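Tveit Project Report: Lighting an Old Room
by Hjørdis Kvam
Feb 22, 2023

14 shares · 3 comments

Our group picked the room itself as our subject, and I'm so glad we did! We spend hours in there and had hardly looked up. The question was simple: does a room with white walls and a white ceiling need as much lamp light as we give it? We took a light meter (borrowed from the physics store) and read the level at desk height, first with all the tubes on and then with the back ones off.
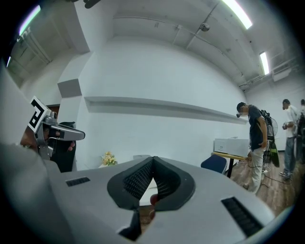 Fig. 1. Ceiling with exposed pipes and fluorescent tubes.

The readings were a lovely surprise. With everything on, the desk nearest the door gave 2,488 on the meter's scale, and with the back tubes off it still gave 2,276. Under the pipes it was a bit lower, 1,900, and we think they throw a faint shadow, though we'd want to measure on a darker afternoon to be sure.

Next we'd like to try the same thing in the corridor, where the paint is a dull green (it eats the light, I'm convinced of it!). We would also mark the desk spots with tape from the start, as we had to repeat one whole set after the meter got moved. The full table of readings is in the appendix.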